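Votis-pinces : note d'incident et état des données

Objet
Les épisodes de la tâche « brosse » ont été enregistrés avec deux pinces tenues à la main, suivies par leurs cubes à marqueurs. Un défaut de suivi touche 17 épisodes sur les 100 de la version de janvier. Dans ces fichiers, la pose de la pince droite saute d'une image à l'autre alors que celle de la gauche reste stable.

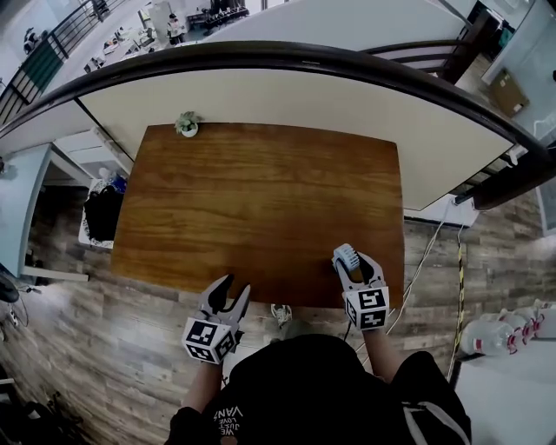 Symptômes
- La trajectoire droite se décale brusquement, puis revient à sa valeur.
- L'ouverture des doigts reste correcte.
- Aucun message d'erreur dans le journal.

Cause
La table de correspondance des marqueurs contenait deux fois le même identifiant pour le cube droit. Selon la face détectée, le logiciel choisissait la mauvaise transformation. Le contrôle automatique ne regardait que les pertes de suivi - il n'a donc rien signalé.

Sécurité
Ne pas rejouer ces épisodes sur un bras réel. Lors d'un essai chez Ulstead, le saut de pose a déclenché l'arrêt d'urgence. Aucun blessé, un doigt de pince à remplacer.

Correctif
La table a été corrigée et 14 épisodes recalculés. Les trois autres sont exclus, faute de vidéo exploitable. La tâche elle-même n'a pas changé : brosse bleu clair dans la pince droite, pince gauche ouverte, au-dessus de la table en bois. 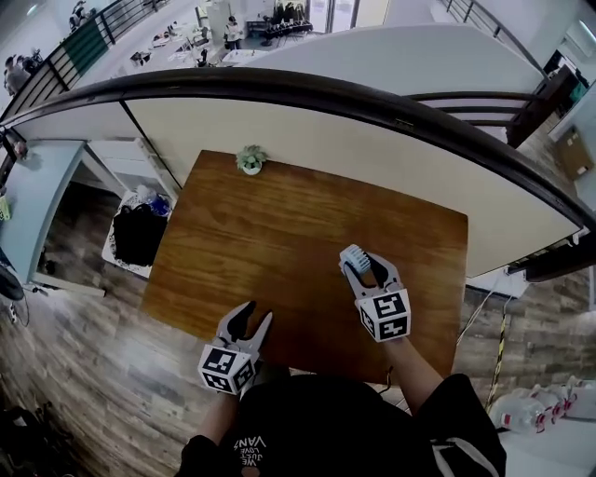
Beryl Kershaw : le recalcul passe chez nous, mais le seuil de saut n'est toujours pas vérifié au chargement. Je laisse le ticket ouvert tant que le script accepte les anciens fichiers.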